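Clirkance Community Room – progress report to the Gilton Fund

Hi Yevdokiia,

You asked for something short and readable, so I'm skipping the big spreadsheet this time (it's attached to the claim form if you want it) and just telling you how we're getting on.

The short version is that the floor is done and I'm thrilled with it! The old carpet tiles came up in January, all 83 of them, and most were past saving. Hagos wanted to keep a few for the storage closet – we argued, he won, and there are now four in there under the paint cans. Trultedow laid the white tile over two weekends and only lost one day, when the adhesive was delivered to the wrong address.

What I like best is how much brighter it feels. It's a glossy tile, so the ceiling lights bounce right off it, and with daylight coming in at the far end the whole place seems bigger than it did on the plans. We left the brick pattern where it was, and I'm glad we did, because the two look good side by side.

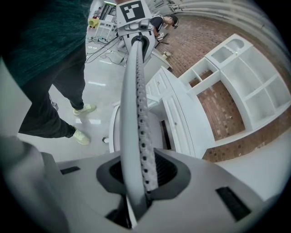

White tile with the lights on, and the brick-patterned area to the right.

Now for the part I'm less happy about, which is cables. They're still running loose across the floor and I don't want to open to the public that way. The electrician has quoted for proper trunking along the wall, and I'd like to pay for it out of the 62 dollars left on the flooring line plus whatever we don't spend on paint. Could you let me know if moving money between lines needs a form, or if an email from you is enough?

Still to do before we can call this phase finished: the trunking, new door mats, and a permanent home for the shelving cart. Hagos is also getting a second price from Chantharasri for blinds, as the first one made us both sit down.

I'll send the final receipts along with the next claim. Come by and see it if you're over this way – bring shoes with a bit of grip!

Last updated: 23 August 2025

Contact us | © Clirkance Community Room | Back to top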